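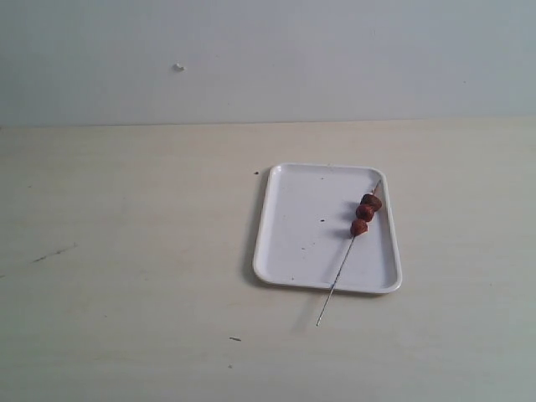

Pletham Allotments and Growers Association
Minutes of the meeting held Wednesday, November 5, 2025, back room at the Pluvgate, 7.30 start (7.40 really)

Present: Erhan Dağdelen (chair), Kimutai Mohamedi (minutes), plus plot holders as per sheet. Apologies: Umali Road end sent theirs, clash with school thing.

1. Last minutes
Agreed. One correction, it was the east gate that sticks and not the west. Signed.

2. Money
Balance at end of last month £3,416. Rents still to come in from four plots, reminders gone out. Insurance renewal quote £1,898, up on last year, grumbling. Erhan to ring round for two other quotes before we say yes. Deadline is end of the month so needs doing soon.

3. Water
Long one. Trough by the bottom plots still leaking at the joint. Starnus came out, looked, want £3,785 to replace the whole run of pipe from the road to the last tap. More than we have. Options talked through:
- patch the joint and leave the rest till spring
- do half the run now, half next year
- ask the parish for a grant, form is long but Kimutai has done one before
Agreed to patch now and put the grant form in. Vote 11 for, 2 against, 1 abstained. Mains to be turned off for winter as usual, notice to go on both gates. Please empty your hoses, two split last year.

4. Soft fruit
Strawberry runners: plenty going spare from plots 7 and 12, help yourself but ask first. Old bed by the shed is tired, poor crop, lots of vine weevil. Agreed to dig it out and not replant strawberries there. Suggestion of currants. Someone said gooseberries. Left open.
Netting, please take it down or peg it tight, a blackbird got caught in September and it wasnt nice.

5. Bonfires
Same rules. After dusk only, not when the wind is towards the houses, no plastic, no treated wood. Check for hedgehogs before lighting. Complaint from number 40 passed on, Erhan has been round and said sorry.

6. Waiting list
Nineteen names. Two plots coming free at the new year, one of them very overgrown, brambles to the height of the fence. Offered as two half plots? Mixed feelings. Agreed to try it with the overgrown one and see who takes it up.

7. Seed order
Forms back to Kimutai by the end of the month. Onion sets and early spuds can go on the same order. Pay when you hand in the form please, chasing took weeks last time.

8. AOB
Shed padlock code changed, ask Erhan, do not put it in the group chat.
Wheelbarrow with the flat tyre: still flat. Inner tube bought, needs fiting.
Manure delivery, farmer can do one load before Christmas if the track is dry enough. To be dumped by the car park and not accross the path this time.
Question about chickens. No, same answer as before, it's in the lease.

Next meeting: February, date to be confirmed, same place.
Closed 9.05.

Actions
Erhan: insurance quotes, gate notices, farmer
Kimutai: grant form, seed order, letter to the two names at top of list
Everyone: hoses, netting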